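Home Laundry Set-Up Guide
Section 12: Folding large garments on a tabletop
By Thulani Engelbrecht
October
343 shares | 58 comments

This section covers tops, robes and other wide garments that will not fold properly on your lap or on the edge of a bed, whatever the sorting chart on the inside of the Wedora lid says. It assumes you have already read the section on drying. If the garment is still damp, go back to that one. Folding it damp and hoping for the best is popular advice, and I have yet to see it work.

What you need

- A table with a hard, smooth top, wider than the garment
- A basket for finished pieces
- Some clear space at the front

You do not need a folding board. Brurkivley sells one, and I used it for a month. It makes very even T-shirts and is useless on anything longer than the board.

Setting up

1. Wipe the table and let it dry. A dark top is handy for pale lint, less so for dark lint.

2. Put the basket at the back, to one side. Some guides want it on a chair next to you. Try that with a full load and see how often you bump it.

3. Move papers and books to the far side or, better, off the table.

CAUTION: Printed pages can mark light fabric if they get wet. Keep them away from anything fresh off the line.

Folding

4. Lay the garment down and find the longest straight edge. Turn that edge to the back of the table. If you can't find a straight edge, use the hem.

5. Smooth one half completely before you touch the other. The usual instruction is to pull on all the corners together, and on thin fabric this only moves the wrinkles to the middle.

Start at the folded band along the back and work toward the front with flat hands. Leave the second half bunched for now. It will look worse than when you started, and that is fine as long as the first half stays put.

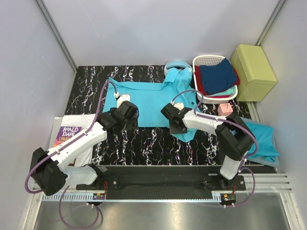

6. Lift the bunched half by its back edge and check underneath. Small things get covered easily at this stage. Take out whatever you find before you go on, or you will be smoothing fabric over a lump.

7. Lower the fabric and smooth it toward the front. Bring any loose point back onto the table.

NOTE: A flap left hanging over the front edge will drag the rest with it. This matters more on a slick surface than on a rough one.

8. Fold the sides in to the width of your basket. The Gumede method calls for exact thirds. I have tried thirds, halves and something in between, and the drawer did not seem to care.

9. Fold from the bottom up, twice for a short garment, three times for a long one. Press down with your forearm between folds.

Stacking

10. Put heavy pieces at the bottom of the basket and light ones on top. If a piece bulges over the rim, take it out and fold it narrower. Pushing it down creases everything below it.

11. If the basket is full, start a second pile on the table. Greton claims its collapsible basket holds a family's wash in one go. Whose family, the leaflet doesn't say.

CAUTION: Do not carry a stack that rises above your chin. Make two trips.

If it goes wrong

The garment slides while you smooth it: Put a dry towel under the half you have finished.

One side comes out longer: Open it to step 8 and start again from there. There is no need to go back to step 4, despite what the older edition of this guide told you.

Creases remain after folding: They were there before. Folding doesn't remove creases – an iron does, and so does hanging the thing in a steamy bathroom, though I would call that one a maybe.

Next section: Fitted sheets

Contact | Copyright Thulani Engelbrecht | Back to top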